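Search this guide Enter keyword Go

Stustwood Furnished Apartments
Resident Set-Up Guide
Section 11: Sorting and Clearing Kitchen Supplies

Last updated 12 Apr 2025

This section applies to all units in the Pirnstead and Seixas buildings. Residents are asked to complete the steps below when moving in, and again before any scheduled kitchen inspection. The work takes up to 15 minutes.

11.1 Preparing the Work Surface

1. Clear a low table or stool near the kitchen counter. Do not sort supplies on the stove.
2. Place a bin within arm's reach of the surface. A small bin may be set on the surface itself if the floor is needed as a walkway.
3. Bring out sponges, scrubbers, cloths, cleaning bottles and spare bags from the counter and the cabinets.

CAUTION: Confirm that all burners are off before starting. Keep plastic bags and cloths away from the cooktop at all times.

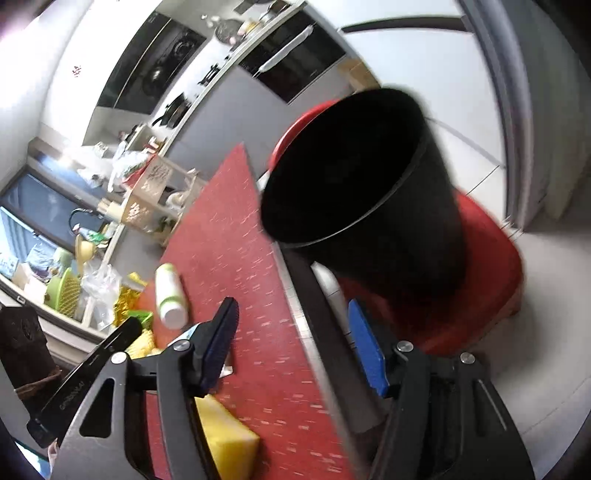
4. Check that the cap of each bottle is closed. Bottles are to be stored upright once sorting is finished.
5. Leave colanders, pans and other cookware where they are. Cookware is covered in Section 15.

11.2 Sorting

1. Place all small items together in one pile on the surface.
2. Remove wrappers and empty packets first and put them in the bin.
3. Set sponges and mesh scrubbers to one side. Discard any that are torn or have an odor.
4. Shake out cloth towels and fold them. Soiled towels go to the laundry room, not back into the cabinet.
5. Flatten plastic bags that can be used again and place them inside a single bag.

NOTE: Unopened packages should be kept closed until needed. Check the printed label before deciding where a package belongs - food and cleaning products may not share a shelf.
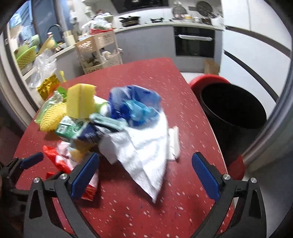
6. Return the remaining supplies to the cabinet, with cleaning products on the lowest shelf.
7. Wipe the work surface with a damp cloth and dry it.
8. Empty the bin if it is full. Collection points are shown on the building map in Section 2.

CAUTION: Keep plastic bags out of the reach of children and pets.

11.3 Replacement Supplies

Sponges and bin liners may be requested from the Brunine supply desk. Use Form 186 for cleaning supplies and Form 897 for damaged bins or furniture. Submit one form per unit.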